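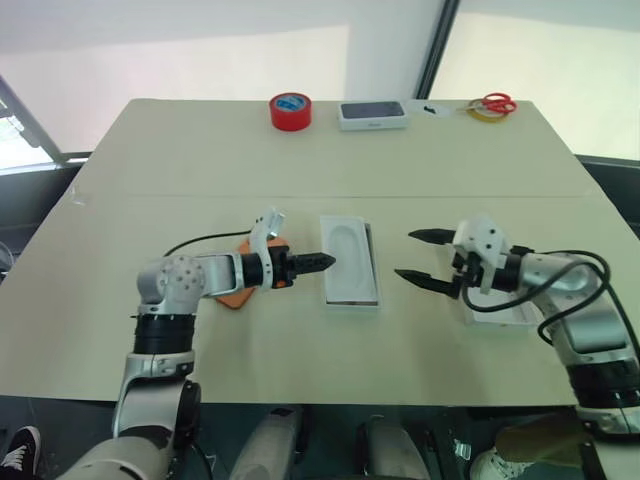
4. Work at the packing table after Pidov

4.1 The job before and after

Packing a refurbished phone at the Oosthuizen site in Hullelthorpe used to be one person's work from start to finish. The packer took a cleaned phone from the rack, checked the grade slip, pressed the molded insert into the box, laid the phone in, put on the lid and sealed it. Packers told us they could do this while holding a conversation, and we watched them do it. The parts that took real attention were small and scattered: a phone of the wrong color for its slip, a lid that sat proud on one corner, a fingerprint that only showed when the back was tilted to the light.

Pidov is the name the site gave to its two-arm packing station, which runs on the Miltine control software and works at an ordinary table. That last point mattered a great deal to the people we spoke with. The station was not fenced off at the far end of the building. It went in among the existing benches, at the same height and with the same boxes, and a packer can stand beside it and see everything it does. We came to think this was the best decision made in the whole rollout, and most of what is good in the results below can be traced back to it.

We observed 57 shifts at the station and the benches next to it, and logged 305 moments in which a person stepped in to help, correct or stop the arms. We call these moments "assists," which was the packers' own word. Two of us coded every assist separately and then compared notes. Where we disagreed, we went back to the shift notes and talked it through until we had one code.

4.2 What people help with

We expected most assists to be about dropped or badly gripped phones. They were not the largest group. The most common kind of assist was about the box. Thin cardboard is light, it slides when it is nudged, and a gripper that is a little off to one side will push a tray where a human hand would steady it without thinking. Packers learned to spot this very early. Several could tell from the way the fingers came down that the tray was about to turn, and would have a hand on the stop control before it did.

The second kind of assist had to do with fit. A phone in its box leaves only a narrow gap at the walls, as in Figure 2, where the phone lies with its back facing up and the two fingers are held open just in front of the near wall. A person closes a gap like this by feel. They set one long edge down, let the phone find the wall and lower the other side. The arms can be taught a version of that movement, and one of the real pleasures of this project was watching packers work out how to teach it. They slowed their own hands down, described each part out loud and found that they disagreed with each other. Some led with the camera end. Some led with the plain end, and were quite firm that this was the only sensible way.

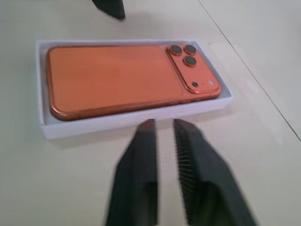

These disagreements turned out to be very useful. Before Pidov there had been no reason to compare. Each packer had a personal way of boxing a phone, picked up in the first weeks and never discussed, and the work sheet only said "insert device." Teaching the arms meant that the sheet had to grow. By the end of our study it included notes on which edge goes down first, how far to lower before letting go, and what to do when the tray has a slight bow in it. New packers at the manual benches now read the same notes, so knowledge that was collected for a machine has ended up helping people who never work with it.

The third kind of assist was clearing up. Tape, scissors, slips and spare boxes gather on any packing table, and experienced packers keep them in a loose order that makes sense to them. With two arms sharing the surface, that order had to become something everyone agreed on. The crew settled on keeping hand tools along the far edge, beyond the part of the table where boxes are handled. They arrived at this themselves, over a number of shifts, and it was later written into the station setup. We think it is a lovely small case of a safety rule that began with the people it protects.

4.3 Skill, attention and the pace of the shift

The change in pace was the thing people most wanted to talk about. At the manual bench, effort is spread evenly through the hour. At the station, there are stretches where the arms handle box after box and the packer mostly watches, and then a short run of assists close together. Some packers liked this from the first week. Others found the watching more tiring than packing, and said so plainly. One described it as being a passenger who has to be ready to grab the wheel.

The site answered this in a way we had not seen elsewhere. Instead of giving the station a fixed operator, the crew rotates through it, and the person at the station also does the final grading check on the phones waiting to be boxed. This gives the eyes something worthwhile to do during the quiet stretches. It also puts the grading check next to the packing step, where a mismatch between phone and slip can be fixed on the spot. Packers who had disliked the station in our first interviews were noticeably warmer about it after the grading check moved, although a few still asked to be rotated out early, and were.

We were also struck by how quickly packers picked up the language of the system. Miltine shows each taught movement as a short list of steps, and a packer can pause at any step and adjust it. Within the first training block, people who had never touched a robot were saying things like "it lets go too high" and then going in to lower the release point. Nobody in the crew had been hired for this. The site now counts teaching time as paid skilled work, with its own line on the time sheet, and we would urge any workplace considering a similar station to do the same from the first day. Where teaching is treated as a favor, the best teachers have good reason to stop.

4.4 What has not been solved

There are rough spots. Noise at the station is low, but the cables on the arms worry people, and we recorded complaints about having to reach past them. The handover between shifts is weak: an adjustment made late in one shift is often a surprise to the next crew, and the change log in Miltine is too wordy for anyone to read standing up. The crew has asked for a plain list of what changed and who changed it. As of February 2025 this was still being worked on.

Pay is a harder matter. Teaching time is recognized, but the rotation means it is shared unevenly, and packers who take easily to the arms tend to be called over when something goes wrong, even on days when they are assigned to a manual bench. We logged such calls as assists by a second person. They are easy to miss in output figures, and they were a sore point in the interviews. A fair system would need to record them as they happen, and the crew has suggested a simple button at the station for the purpose.

We should also be clear about the limits of our own material. We studied a single site with a settled crew and a management willing to change the layout when asked. Phones are a friendly product for this kind of work, stiff and regular in shape, and boxes come in a small number of sizes. How much of the teaching practice described here would carry over to soft or mixed goods is something we would very much like to find out, and Section 6 sets out the plan for a follow-up at the site's accessories line.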